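Padora Kitchen Sessions: The Gallery

Welcome, and thank you for stopping by! We get asked all the time what teaching a robot a kitchen job looks like from day to day, and since the long answer involves a great deal of standing around and saying "left a bit," we thought a gallery page might be the kinder way to tell it. Padora is our little teaching project. A person does the task, the arm goes through it with them, and the recording goes on the shelf with all the others until there are enough to train on. We have 231 recordings on the vegetable board so far, and a good many of them are wobbly in the middle, which we have grown rather fond of.

Some of the work is done by hand, with the operator holding the wrist of the real arm over at our Sundness bench and walking it through the motion. The rest is done by remote control in Prillow, our simulated kitchen, where you drive the arm from a desk and can drop as many potatoes as you like without having to sweep anything up.

Getting comfortable with the controller

New operators spend their first afternoon doing nothing but moving the arm to a point and stopping there. It sounds dull (and by four o'clock it is, a little), but the arm copies hesitation just as faithfully as it copies skill, and the extra practice shows up later in smoother recordings. We ask everybody to do 9 clean stops in a row before they pick up a tool. Most people get to seven or eight, feel very pleased with themselves, and overshoot the next one.

Learning the knife

The knife is everyone's favorite and also the hardest thing we teach. You have the blade's whole length to think about as well as the gripper holding it, and on a flat screen it is awfully easy to believe the tip is right over the potato when it is really a hand's width behind. Our advice is to pause above the table, look at where the point is hanging, swing your view to the other side, look again, and only then begin to come down. We keep the table fairly busy on purpose, so that a finished policy doesn't fall to pieces the first time it meets a bottle.

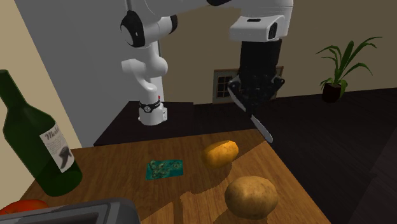 Knife in the gripper and the tip still up in the air, with the yellow potato and its bigger brown neighbor on the table in Prillow.

We shuffle the layout between recordings, and the light as well, so the shadows land somewhere different from one run to the next. Operators grumble about the shadows at first - they do make it harder to judge height - and then after a week or so they stop mentioning them.

Holding the wrist

Over at Sundness the teaching is quieter. You set the arm to go slack, take hold just above the gripper, and guide it along as if you were helping a child write their name. Go slowly and keep your elbow loose. If you feel the arm pulling against you, let it settle for 5 seconds and start the motion over from the top, and please don't try to rescue a bad one halfway through.

What comes next

We are hoping to reach 3000 recordings before we move on from vegetables, with the Ông controller on both desks by March. Visitors are always welcome on Tuesday afternoons, and if you would like to try a few stops yourself, just say so at the door and we'll find you a chair.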